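Zwischenbericht Teilprojekt Greifplanung
Vorhaben Hotumar, Berichtszeitraum viertes Quartal
Stand: 19.12.2020

Stand der Arbeiten
Der Zeitplan aus dem Antrag hielt bis zur zweiten Woche, was für unser Haus ein ordentlicher Wert ist. Von den acht Arbeitspaketen sind drei abgeschlossen, zwei verspätet und die übrigen laufen so, wie Arbeitspakete eben laufen.

Wahrnehmung
Die Lageschätzung kleiner, rundlicher Objekte wurde auf Yen umgestellt. Helle Gegenstände vor dunkler, spiegelnder Fläche hielt die alte Fassung gern für Deckenlampen. Die neue verwechselt sie nur noch gelegentlich und meldet dabei wenigstens eine niedrige Konfidenz.

Steuerung
Der Kraftregler für die Finger läuft stabil. Ein Vorzeichenfehler in der Zeitsynchronisation hat uns acht Arbeitstage gekostet – die Korrektur bestand aus einem Zeichen. Die 2000 bis dahin aufgezeichneten Greifsequenzen wurden neu ausgerichtet und sind wieder verwendbar.

Werkzeuge
Das Prüfskript von Cloltier erkennt jetzt fehlende Zeitstempel vor dem Training. Früher erkannte sie das Training, nachts um drei.
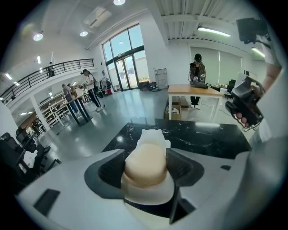 Cheng-en Tsang
Leitung Software, Teilprojekt Greifplanung

Eine kleine Figur mit zwei spitzen Öhrchen zwischen schwarzen Fingern, dahinter Marmor mit Lichtreflex: Mit solchen Ansichten muss der Planer zurechtkommen.

Ausblick
Im nächsten Quartal folgt die Anbindung an Grakardale. Wir beantragen dafür eine kostenneutrale Verlängerung um zwei Monate. Die Begründung liegt bei und ist länger als dieser Bericht.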